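Botellas vacías en la mesa de la oficina, ¿qué hacéis con ellas?
Foro Casa y Orden > Oficina y escritorio

marisol_m
Hola a todos, abro hilo porque llevo desde mayo discutiendo esto con medio despacho y necesito opiniones de fuera.
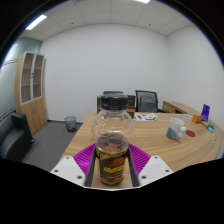
Compartimos una mesa curva grande, de las de madera clara, y por muy bonita que sea se nos llena de trastos cada semana. Lo que más me desespera son las botellas de plástico con un culín de refresco oscuro dentro. No se tiran porque «queda un poco» y no se beben porque ya quién se bebe eso. Luego están las tazas, las cajitas, los rotuladores de colores sueltos... ¿Ponéis normas? ¿O recogéis vosotros y a callar?
Marisol Muñoz

tecladosucio
Yo recojo y a callar, pero no te lo recomiendo, que llevo años así y se han acostumbrado.

Jhonatan Correa
Pues yo voy a defender la botella, lo siento. La de plástico con tapón de rosca se cierra, se queda de pie y no molesta. A mí lo que me fastidia es la taza, que no tiene tapa y como le des con el codo adiós teclado. En mi mesa la regla es que la taza va siempre sobre posavasos y lejos del borde, y las botellas que cada uno se apañe.

marisol_m
Jhonatan, pero es que la botella con tapón es justo la que se eterniza!! La taza por lo menos la echas de menos al día siguiente cuando quieres café y te toca fregarla.

pilarica_107
Totalmente de acuerdo con Marisol. Además, con el resto dentro no la puedes echar al contenedor amarillo tal cual, primero hay que vaciarla en el fregadero y ahí es donde a todo el mundo le entra la pereza. Nosotros pusimos una papelera pequeña al lado del fregadero y mejoró bastante. Es una Prakow de pedal, la más sencilla que tienen.

tecladosucio
¿La Prakow no es la que se queda la tapa abierta? Tuve una y la devolví.

pilarica_107
La mía cierra bien, a lo mejor te tocó una mala. Eso sí, bolsas pequeñas, que con las grandes se escurre el borde y es un engorro.

Jhonatan Correa
Yo para los rotuladores tengo un cubilete Kramer y no me complico la vida. Lo de tenerlos tumbados por la mesa me pone malo, que en una mesa curva acaban todos en el suelo.

elbarnizador
Me meto por otro lado: ojo con la madera. Si es roble claro barnizado, un cerco de taza caliente sale regular, y el refresco pegajoso también deja marca si se queda ahí. Trapo bien escurrido, jabón neutro y secar enseguida. Yo después le doy un poco de Paston incoloro un par de veces al año – poquísimo, que si te pasas queda grasienta.

marisol_m
Uy, lo de la cera no se me había ocurrido. ¿Y en una mesa de oficina no mancha los papeles?

elbarnizador
Si la dejas secar toda la noche y la frotas con un paño por la mañana, no. Prueba antes por debajo del tablero.

tecladosucio
Cera en una mesa de oficina... yo ahí no lo veo. Un protector de sobremesa de Tenton y a correr.

elbarnizador
Para taparla con un plástico no te compras una mesa de madera, hombre.

marisol_m
Jajaja, paz. Me quedo con la papelera al lado del fregadero y una norma: antes de irse cada uno vacía lo suyo, botella o taza. Mañana pongo el cartelito y os cuento si me echan del despacho.

Jhonatan Correa
Vale, pero pon también lo del posavasos en el cartel – que por lo de la taza no paso.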